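CPU socket

A CPU socket is the part of a computer's motherboard that holds the processor and connects it to the rest of the machine. It allows the processor to be fitted or replaced without soldering. Sockets are found in most desktop computers and servers, while many laptops and nearly all phones have the processor fixed directly to the board.

Early home computers often used simple sockets into which a chip was pushed by hand. As processors gained more pins, the force needed to insert them grew, and pins were easily bent. Zero insertion force sockets, which use a lever to open and close the contacts, became common in the 1990s. 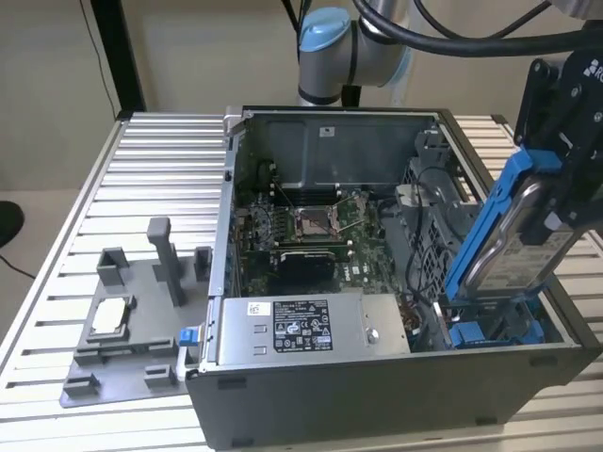

Two main layouts have been used in desktop machines. In a pin grid array, the pins are on the underside of the processor and drop into holes in the socket. In a land grid array, the pins are in the socket and press against flat pads on the processor. Many sockets use a metal retention bracket to hold the chip down, with a lever beside it, as on the Dell board with its bracket lifted and no processor in place. Bare pins in a land grid array socket are easily damaged, and new boards are usually sold with a plastic cover over them.

A processor will work only in a socket made for it, and a matching socket does not always mean that the board supports the chip. The power supply circuits and the firmware must also be suitable.

Sockets matter in the repair and resale trade. The refurbishing firm Skovine, based in Fernavness, sorts incoming boards by socket type and rejects those with bent pins. Its founder, Osaze Olatunji, has said that the workshop handles some 3000 boards a year.

See also: Heat sink, Motherboard, Thermal paste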